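Mai, kurz nach Mitternacht

Liebes Tagebuch, ich sollte längst im Bett liegen, aber mein Kopf rattert noch. Heute war so ein Tag, an dem ich dreimal gedacht habe, jetzt hab ich's, und dreimal lag ich daneben. Es geht natürlich wieder um Plekik, unsere Greifersimulation, und um den Fehler, der uns seit letzter Woche die Nerven raubt: Der Arm soll einen Stift aufnehmen und halten, und irgendwann macht der Greifer auf, mitten in der Bewegung, ohne dass ihm das jemand gesagt hätte.
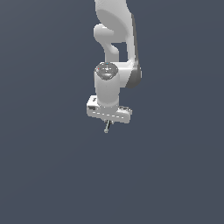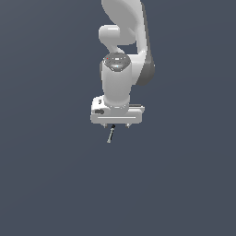 Alles aus der Simulation, unten noch der Stift zwischen den Fingern:

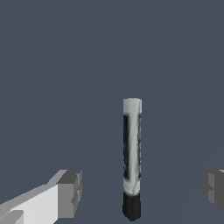 Angefangen hat der Ärger damit, dass Dewanti die neue Version der Greiferansteuerung eingespielt hat. 620 Durchläufe über Nacht, und am Morgen standen 21 Abbrüche in der Liste. Klingt nach wenig, oder? Fand ich auch! Ich hab erst mal Kaffee geholt und wollte das unter »Physik-Engine spinnt« abheften, das tut sie ja gern, vor allem bei dünnen Sachen. Aber Zanele hat sich die Zeitstempel angeschaut und ganz trocken gesagt: »Die Finger gehen auf, bevor der Stift rutscht.« Da war mir der Kaffee dann egal.

Wenn der Greifer nämlich von sich aus öffnet, ist das eine Sicherheitsfrage. In der Simulation fällt halt ein Stift ins Blaue. Bei Engelbrecht in der Halle stehen Leute daneben, und die Teile dort sind keine Stifte. Im Juni soll das Ganze da laufen (soll, soll, soll, ich kann das Wort nicht mehr hören).

Also Suche. Meine erste Theorie war die Reibung. Zwei Stunden an den Werten gedreht, und der Fehler kam wieder, fröhlich wie eh und je. Zweite Theorie: die Greifkraft. Von 60 auf 80 Prozent hochgesetzt, nächste Runde gestartet, Käsebrot gegessen, wieder Abbrüche. Bei der dritten war ich mir so sicher, dass ich Marthinus schon geschrieben hatte, er könne die Demo einplanen. Peinlich. Die Nachricht musste ich eine Dreiviertelstunde später zurücknehmen, und er hat nur einen Daumen geschickt, was bei ihm alles heißen kann.

Gefunden haben wir es dann am Abend, so gegen halb neun, als Zanele und ich schon halb auf dem Tisch lagen. Die Ansteuerung wartet auf eine Rückmeldung vom Greifer. Bleibt die 3 Takte lang aus, nimmt das Programm an, die Verbindung sei weg, und setzt alles auf den Startzustand. Und der Startzustand ist: offen! Da hat irgendwer vor Ewigkeiten einen Standardwert eingetragen, vermutlich beim allerersten Test, und seitdem hat niemand mehr hingeschaut. Ich hab nachgesehen, wer das war. Ich war das. Mein Kürzel, mein Kommentar daneben: »später ändern«.

Zanele hat so gelacht, dass sie sich verschluckt hat. Ich dann auch irgendwann, aber so ein bisschen flau ist mir immer noch. Ich stelle mir dauernd vor, das wäre uns erst in der Halle aufgefallen, mit einem Gehäuse im Greifer und jemandem mit der Hand darunter.

Jetzt hält der Greifer bei fehlender Rückmeldung einfach seine Stellung, der Arm bremst, und es gibt eine Meldung, die man nicht wegklicken kann. Ob das reicht, weiß ich nicht. Hülya meint, wir bräuchten trotzdem noch eine getrennte Überwachung, die nicht im selben Programm steckt, und damit hat sie wohl recht, auch wenn ich vorhin am Telefon gemault habe. Morgen entschuldige ich mich dafür. Und ich muss Marthinus erklären, dass die Demo wirklich warten muss.

Die 620 Durchläufe laufen gerade noch mal. Ich hab mir fest vorgenommen, bis zum Frühstück nicht draufzuschauen. Der Laptop liegt jetzt in der Küche.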